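Why Does Cake Come in a Box?

Cake is soft. If you carry a slice of it home in your coat pocket, you will have crumbs and a messy pocket. A box keeps the cake from being squashed, keeps dust away from it, and gives you something flat to hold. Boxes do other jobs too, and this page looks at them one at a time.

Keeping its shape

Press a slice of sponge cake with your finger and it goes down. Let go and it comes partway back up. That is because sponge is full of tiny holes. The holes are made by gas bubbles that grow while the batter is in the oven. When the cake bakes, the batter around the bubbles sets firm, and the holes stay.

Holes make cake light and nice to chew, but they also make it easy to crush. Cardboard does not crush so easily. Bend a flat sheet of card and it folds. Now fold the same sheet into a box and try pushing down on it. The sides stand up straight and take the push, so the cake inside does not have to.

Keeping it soft

Leave a piece of cake on a plate overnight and the outside goes hard. Some of the water in the cake has gone off into the air. A cardboard box slows this down a little, but air still gets in at the corners and under the flaps.

Clear plastic wrap works better. Water cannot get through it easily, so the cake stays soft for longer. Many small cakes get a wrapper first and a box second. The wrapper looks after the softness and the box looks after the shape.

Wrapping does not make cake last forever. Mold can still grow on it. Look for the date on the package and ask a grown-up if you are not sure.

Telling you what is inside

You cannot see through cardboard. So the people who make boxes print words and pictures on them. The words must tell you what the food is made of. This matters a lot to anyone with an allergy to nuts, eggs, milk or wheat.

The pictures have a different job. They make you think about eating. Gert Khumalo draws cake boxes for a small bakery in Dusbridge, and one lid takes her 7 days from first pencil sketch to finished drawing. She starts with the biggest cake and fits everything else in beside it. Checks and dots go in last.

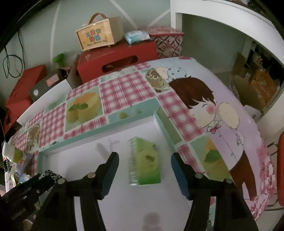
DUSBRIDGE -- Wednesday, December 16, 2020

A pink-and-white checked pattern runs across this box, with mint-green frames and several cakes. One is round and yellow with mint leaves on top. Another is a slice with swirls of cream, served on a plate. The girl with short brown hair has her eyes closed and looks ready to bite something big and round. The small green square in the clear wrapper is a lot plainer than the box it is sitting on.

Try it yourself

You need one sheet of thin card, a ruler, scissors and tape.

Draw a line two inches in from each edge of the card. The lines cross near the corners and make four small squares. Cut along one side of each small square, stopping where the lines meet. Fold up all four sides, tuck the small squares inside and tape them down. You have made a tray.

For a lid, make a second tray the same way, but draw your lines slightly closer to the edges -- the lid has to be a tiny bit bigger than the bottom or it will not slide on.

Decorate the lid before you fold it. Flat card is much easier to draw on.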